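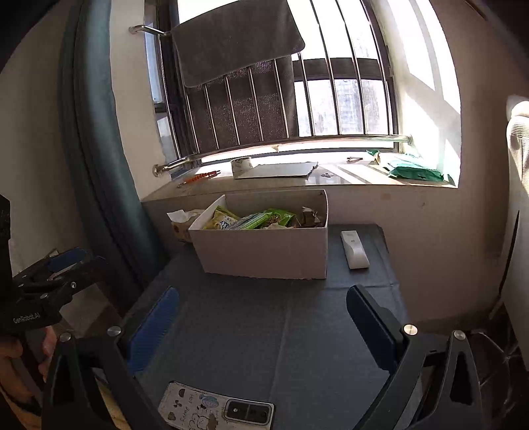 Gripper open over the phone, with the snack box and remote control behind.

Recording a table-clearing task with the hand-held grippers

At Flisto, packing staff now spend part of each shift recording the handling tasks the arms will learn. The steps apply to the Drikudby site and assume that the grippers are charged and paired.

1. Lay the mat flat and set out the items on the task card. Small loose items go at the front, the box at the back.

2. Place phones face down. The pads mark screens, and the claim form is tedious.

3. Hold one gripper in each hand by the handle. Open the jaws fully before starting a take.

4. Approach from above, with one finger on either side of the item. Close until the pads touch, lift, and move at normal working speed — slow takes are rejected.

5. Keep each take under 60 seconds. Stop after four failed grasps and log the item in Plovia.

6. Change operator after 145 takes, or earlier if the wrist aches.

Effect on the rota

Recording counts as packing time and is paid at the same rate. Hourly pick targets are suspended for anyone on the recording table. Two people per shift are assigned, and the list changes each month. Takes are stored by station number, without operator names.

Faulty jaws or worn pads go to the Yoshida bench with a red tag. Do not tighten the finger screws at the table.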